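Bredisby Municipal Utilities
Customer Premises Electrical Inspection – Checklist and Comments
Premises: Tostia Residence, Block 11
Date of inspection: 23/06/2026
Inspector: Thilini Gamage

1. Meter and supply point
Meter seal intact: Yes
Meter reachable without a ladder: Yes
Account number shown on meter box: No
Comment: The label has faded. The account holder must fit a new one before the next billing visit.

2. Distribution board
Main switch labeled: Yes
Earth leakage unit trips on test: Yes
Unused openings covered: No
Comment: Two blank plates are missing. Residents are not to open the board until these are fitted.

3. Bedrooms
Outlets firmly fixed: Yes
Extension cords under bedding or rugs: None found
Portable heaters at least 1000 mm from bedding and clothing: Yes
Comment: Clothing left on beds should be put away before any heater is switched on – this applies to knitwear and blankets alike.
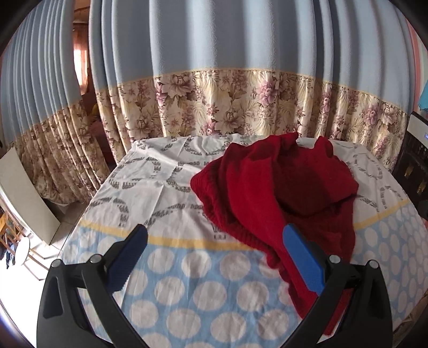 4. Kitchen and laundry
Stove isolator working: Yes
Outlets clear of sink: Yes
Water heater rated and labeled: Yes
Comment: The isolator cover in Unit 27 is cracked and must be replaced.

5. Disconnection and reconnection
Evidence of bypass or illegal connection: None
Supply limited for arrears: Yes, common areas only
Comment: The managing agent, Debnath, reports some 40 days of arrears on the common-area account. Stairwell lighting must stay on while payment terms are settled.

Result: Passed with conditions
Items to be corrected: 1, 2 and 4
Signed: T. Gamage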